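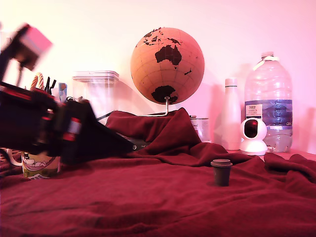 October 12, 2020

Back at the bench after a slow morning, and I want to get this down while it's fresh, mostly for myself but also for whoever picks up the soft-surface work after me. The question we keep coming round to is whether the arm can tidy up in a room that somebody lives in, as opposed to one we've cleared for it. My answer today is "a bit, on a good run", and I know that's a woolly thing to write in a notebook!

Today's chore was the small brown cup on the maroon fleece. On the bare table we had this more or less sorted back in May, using the Tornis planner with the grasp height fixed. Put a blanket under it and everything goes soft, quite literally. The fleece gives when the fingers press down, so the cup tips or sinks, and the planner still believes there is a flat hard surface where it left one. I did 15 tries with the blanket bunched up and got 4 clean lifts. Another 2 were lifts of a sort, with a pinch of fleece coming along for the ride (I've put those down as failures, though I was tempted).

I also tried the Draleck depth filter, which I'd been hopeful about. Dark cloth and a dark brown cup under our pinkish light is a mean combination, and the filter kept blending the rim of the cup into the nearest fold. Turning the threshold down to 880 helped it find the rim, but then it started finding rims in the creases as well. I'd leave it there for now and look at the lamp before touching the number again.

Speed is the other thing. The approach is still far too brisk for cloth, and I'd like the last stretch to be a good deal gentler. Wendt's controller notes have a section on slowing down near contact, which I keep meaning to read properly, with a cup of tea and the door shut.

As for folding the blanket itself, which was on the Jenari list as a "simple household task", I had a long think about it over lunch and I'd push it back. A person shakes a blanket out without looking. We can't yet say which fold belongs to which corner.

To do:

- repeat the set with the fleece pulled flat, same cup
- try a plain white lamp
- cap the approach speed and log it this time
- ask whether the globe and the bottles at the back can stay put between sessions, so the background matches

Cup is in the left-hand drawer.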